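Farora Cast Recordings: Data Card

Version 4, 26 June 2021
Maintainer: Edgars Paju
Metadata review: Hannelore Pfeiffer

Summary
Track-level metadata for 91 stage musical cast albums. Each row is one track on one release. No audio or lyrics are included.

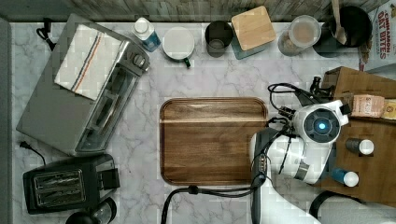 Counter with serving tray, toaster oven and toaster.

Fields
release_id: internal key, stable across versions
show_title: title as printed on the sleeve
track_no: integer, restarts on each disc
performer: credited singer or singers, separated by semicolons
role: character name, blank for ensemble numbers
duration_s: length in seconds

Sources
Sleeve notes were typed in by Sieglinde Bauerfeind and checked against the Helloritz catalog. Where the two differ, the sleeve wins and the catalog value goes in the notes column.

Known issues
Overtures are missing from 4 releases. Medleys are stored as one track even when the sleeve lists the songs separately. Understudy credits are incomplete before version 3.

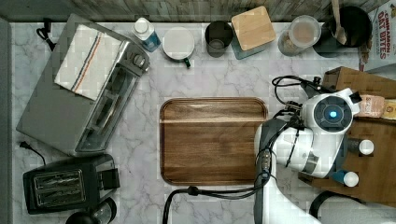 Loading
Files are UTF-8, tab separated, with one header row. Read release_id as text or leading zeros will be lost.

Contact
Send corrections to Edgars Paju with the release_id and a scan of the sleeve.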